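Neighbors' News: Hetthorpe Street

Evening talks on color at home

Our reading room will hold 2 evening talks in October on the use of color in small homes. The speaker is Anjana Biswas, who painted and repaired old houses in Dirthorpe for many years before she moved to our street. She asked me to write some words for the people who are not sure if they should come.

The first talk is for beginners. Anjana will explain how to test a paint before you buy the big can. Her advice is to paint a large sheet of paper, hang it on the wall, and look at it in the morning, in the afternoon and with the lamp on. I did this in my own hallway last winter and I changed my mind three times. My husband was very patient.

The second talk is about dark colors. Many of us grew up with white walls and we are a little afraid of green or brown. Anjana thinks that a dark wall can be restful in a room which is used mostly in the evening. She will also speak about how to choose frames and floor coverings for such a room.

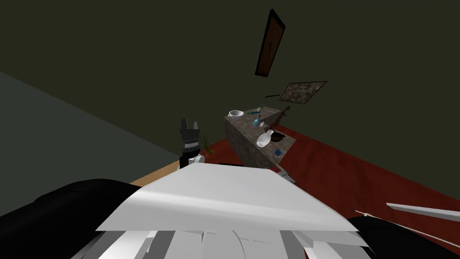 Olive-green wall with framed pieces, and a deep red floor covering.

Ruba Darwish will lend her collection of old paint cards, 484 of them, kept in shoe boxes by year. Please handle them only by the edges. The oldest cards are from the Chamoun paint shop, and some of you will remember its yellow door.

There are 30 chairs in the reading room, so please write your name on the list by the entrance before 23rd July. The talks are free, but we are glad for a small gift toward the tea. If you have leftover paint in good condition, Munther Tannous can collect it for the swap shelf. He cannot take open cans without a lid.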